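Threads > Kitchen > Pantry and storage

Search Following Saved Log in

3 min read

I cleaned out the whole pantry this month and kept notes as I went. Posting them in order. Most of this is about dry goods in a small apartment, so skip it if you have a basement.

Start with the dates. I pulled everything out and sorted by month before putting anything back. The oldest thing was a bag of barley I bought when I still lived on Kincaid Street. It smelled like cardboard. Gone.

Flour: white flour keeps fine in a sealed tub. Whole wheat doesn't. The oil in it turns, and you get a bitter taste in the bread that you blame on the yeast. I keep whole wheat in the freezer now, in 915 gram bags. One bag is one batch for me.
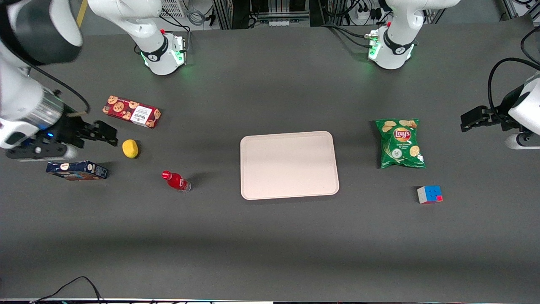 Crackers and cookies go stale from humidity more than from age. Once a box is open I move the inner sleeve to a jar with a gasket. If they've already gone soft, a few minutes in a low oven brings them back. Let them cool before you decide.

Rice. White rice lasts for years. Brown rice gives you maybe six months on a shelf, longer in the fridge. I used to buy the big sack of brown at Erulwood because the price was good, then throw out the bottom third. The small bag costs less in the end.

Kanokwan Ruangrit asked about pantry moths. Yes, I had them, two summers ago. They came in with birdseed. I froze every bag of grain for four days, vacuumed the shelf pin holes, and wiped the shelves with vinegar. The pin holes are where they'd been hiding.

Bay leaves in the flour did nothing for me. Your results may vary.

Spices: I had 24 jars and cooked with 9 of them. The rest were there from single recipes. Now I buy the odd ones loose, a spoonful at a time, and write the month on the bag.
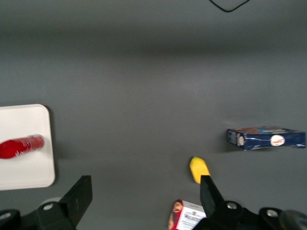
Sauces next. Read the back label, since the front won't tell you if it has to be chilled after opening. Ketchup is fine out for a few weeks but lasts longer cold. Soy sauce loses flavor before it goes bad. Anything with fresh garlic in oil goes in the fridge, and I don't keep it past a week.

Lertchai Wiriya says fish sauce never needs the fridge. I've kept mine in the cupboard all year and it's fine - some salt crystals on the neck, that's all.

Shelf order, top to bottom: baking, cans, grains, oils and vinegars, then onions in a basket at the bottom. Potatoes are in a different cupboard because they sprout faster next to the onions.

Labels: masking tape and a marker. I tried the chalk kind and they rubbed off on my sleeves.

Oils are the part I still haven't sorted out. The cupboard by the stove gets warm and the other one is full of potatoes. Sesame is in the fridge door for now. Will post again when I've moved things.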